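Shares 679 | Comments 4

The Fridge Job

Valbona Leka had let three things into her living room that year that she didn't believe in: a subscription to a meal plan, her brother-in-law, and now Murka.

Murka had two white arms and a list. The list came from Ristbridge, the firm that wanted to know if a machine could do a person's chores yet. Today's chore was the mini fridge.

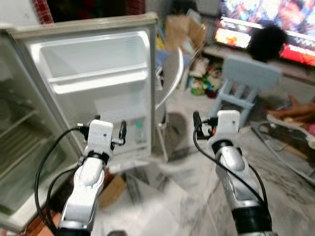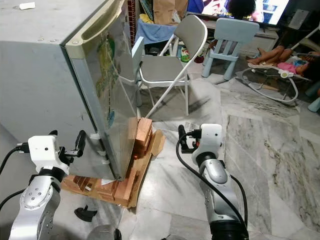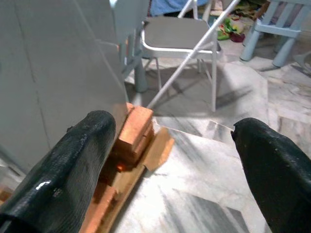
"It's going to clean it," said Kauko Eskola, who had a tablet and a great deal of hope.

"When?"

"It's planning."

Valbona sat down with her coffee. She had cleaned that fridge in March, in the time it took the rice to boil, with the phone stuck between her ear and her shoulder. She hadn't planned anything. She had smelled something and gone in after it.

"What does one of these cost?" she asked.

"You'd rent it. It comes to 1,656 a month, with the service plan."

"And the service plan is what?"

"Me," said Kauko.

An arm moved. It went forward a little, thought better of it and came back. Kauko wrote this down. Valbona wondered what there was to write.

"At the Honkanen place it did a whole shelf," he said.

"Did it put the things back?"

He scrolled for a while. "Nelli put the things back."

"So Nelli cleaned the fridge."

"Nelli assisted."

Valbona had assisted her husband with the gutters for nineteen years, and she knew what the word meant. It meant being the one on the ladder.

She asked if it knew sour milk from good milk. Kauko said that was in the next version. She asked if it would know the wood under the fridge was there to stay and wasn't trash. He looked at the wood, then at the tablet, and typed something quickly.

"You should have told us about the wood," he said.

"You should have looked."

The arm started forward again. They both watched it this time, Kauko leaning with it the way people lean at a bowling alley. It stopped. The tablet gave a soft chime.

"It wants confirmation," he said.

"Of what?"

"That it's a fridge."

Valbona finished her coffee, got up, and went to find the sponge.

"Tell it yes," she said from the kitchen.

Shares 679 | Comments 4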